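About Skarkitz

Skarkitz makes practice tissue for suture training and runs a small teaching lab next to the shop where the tissue is poured. Both are in Stukberg, on the ground floor of the Ralletti building, with the entrance on the yard side. We supply medical schools, nursing programs, veterinary programs and hospital skills labs. As of the last fiscal year, which closed in July, there were 187 active accounts.

What we make

The main product is the Vaher pad, a soft synthetic tissue block for practicing closure of straight incisions. It is sold in two grades. Vaher Standard is a single-layer pad for first-year work: needle entry, square knots, simple interrupted stitches. Vaher Layered has a firmer top over a softer base and is meant for students who already place even stitches and need to work on depth. Both grades come uncut or with incisions made at the shop. Uncut pads ship flat. Precut pads ship with a paper interleaf, which should be peeled off before use and not saved.

Pads are poured in batches of 200. From each batch, 2 pads are pulled and tested for tear-out, meaning the force at which a tied stitch pulls through the material. The test stitch is placed at a fixed distance from the cut edge with the same needle every time. If either pad falls outside the limits on the data sheet, the batch is held. Held batches are not sold as seconds. They go to the teaching lab, where they are used for knot practice that does not depend on tear-out.

We also cut and pack practice thread. It is not sterile and the label says so. Thread for classroom use is supplied in lengths and colors chosen to show up against a pale pad. Most instructors who order from us ask for the darker shades, and blue-green is the one we pack most often. 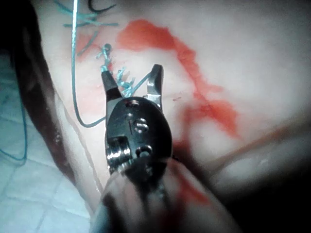

Blue-green thread on a practice pad, with a small tied knot and a group of cut tails.

Tail length is something we are asked about by new accounts. Our position is that a program should set one length and hold to it for a full term. Short tails are closer to what many instructors want to see in a finished row. Longer tails make it easier to check how a knot was built, and they can be trimmed afterward. The printed guide packed with each case leaves a blank line for the program to write in its own number. It does not give a default.

Storage and handling

Pads should be stored flat, out of direct sun, in the bag they came in. Do not stack more than one case high on an open shelf. A pad that has taken a set from being bent can be laid flat overnight and will usually recover, though precut pads may keep a slight gap at the incision. Surface dust comes off with a damp cloth. Alcohol wipes will dull the surface and are not recommended. Solvent-based markers bleed into the material and cannot be removed, so use a water-based pen for marking stitch points.

Old pads can be returned in any case we shipped. We do not take back pads with needles left in them. Cases are passed over a magnet on arrival, and any case that fails goes back to the sender at the sender's cost.

The teaching lab

The lab was added so that pads could be used under normal class conditions before a formula change went out to accounts. It now runs short courses as well. The courses do not carry academic credit. Attendance is recorded and a letter is available on request.

The core course covers interrupted closure and follows a fixed order. A student first ties on a flat surface with cord, then on an uncut pad, then on an incision. Stitches are placed one at a time from one end of the cut, and each is tied and trimmed before the next needle pass. The instructor checks spacing along the row, the height of each knot relative to its neighbors, and whether the edges meet without puckering. A partly closed incision is an ordinary stopping point in this course. The row is reviewed as it stands.

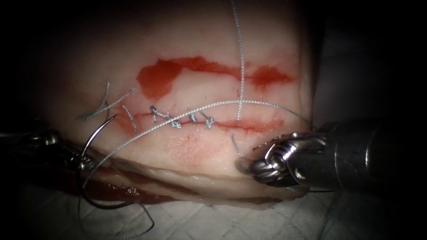
Stukberg, Sep 23, 2022

On pads with two parallel incisions, one can be worked while the other is kept open for comparison or for a later session. Four interrupted sutures over the left half of a cut are enough to judge spacing, and the open right portion shows how the edges lie without support. Loose strands lying beside the row do not count against the student. Strands are cleared when the row has been reviewed, and swept into the sharps tray only if there is a needle attached. Plain offcuts go in the general bin.

We keep a record sheet for each pad used in the lab. It lists the batch, the grade, the thread, the number of incisions worked and any tearing at the stitch holes. The sheets are filed by batch. When an account reports a problem with a pad, the first step is to read the lab sheets for the same batch, and the second is to ask for the pad itself. Photographs are useful but do not replace the pad, and we will pay return postage on any pad under complaint.

Premises

The shop and the lab share one entrance and one loading door. Total floor area is nearly 1,000 square feet, most of it taken up by the pouring room and cure racks. The lab has its own sink, its own lighting circuit and a lockable cabinet for needles and blades.

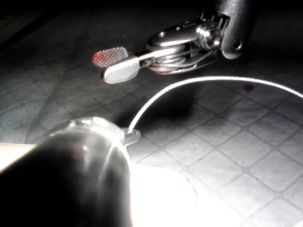

Floors are washed at the end of each working day with a neutral cleaner. Grout lines hold thread ends and dropped needles, so the floor is gone over with a magnetic bar first and mopped second. Spots of practice color are treated the same day, since most of them lift with warm water if they have not been left to sit. Closed-toe shoes are required in both rooms. Bags and coats stay on the hooks in the entry.

Visitors are admitted to the lab by arrangement. The pouring room is closed to visitors while a batch is curing. There is no retail counter, and orders cannot be picked up without an order number.

Orders and samples

Accounts may order by the case or by the full batch. Full-batch orders are supplied from a single pour, with the tear-out results printed on the packing slip. This is the usual choice for programs that grade students against one another. Case orders are filled from stock and may contain pads from more than one pour. The batch code is stamped on the underside of every pad.

A sample pack holds one Vaher Standard pad, one Vaher Layered pad, a card of practice thread and the current data sheet. Sample packs are free to teaching programs and charged at cost to everyone else. Please state whether you want the pads cut or uncut. If nothing is stated they are sent uncut.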